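Unit 4 handout: Rules for collecting demonstrations in homes
Instructor: Umesh Shakya

Read this before your first session. The rules follow the Provgate site checklist, with changes made in August.

1. Consent comes first. Everyone who lives in the home signs the form, including people who plan to be out.

2. Write down the number on the gripper label before you record. Files are sorted by device number.

3. Leave the home as it is. Do not tidy up for the recording.

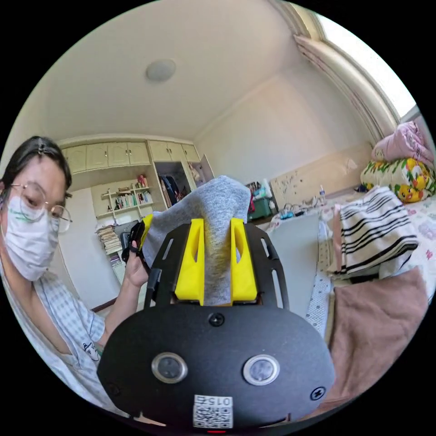
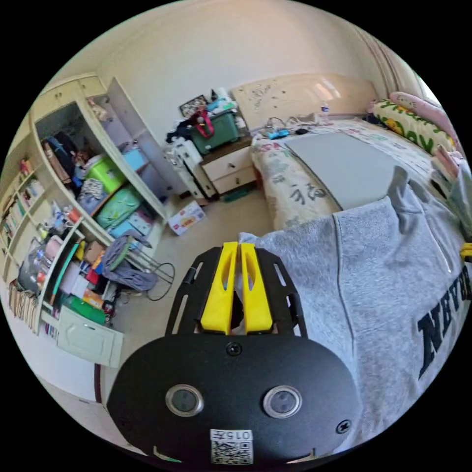 4. Faces and personal items. The lenses are wide and take in far more than the task. Check what is in view before you start and ask the resident what should be put away or covered. Bookshelves, an open wardrobe and the things on a bed all end up in the recording, and so does anyone standing close to the gripper. A mask hides only part of a face, so a masked person still needs a signed form. Printed names on clothing are to be blurred in review.

5. Keep cables off the walking path. Stop the session if one gets near your feet.

6. One task per recording. A set is 300 recordings. If a grasp fails, keep the file and mark it as failed.

7. Send the session log to Kiprono Mussa the same day.

For next class, read section 2 of the checklist and bring one question about rule 4.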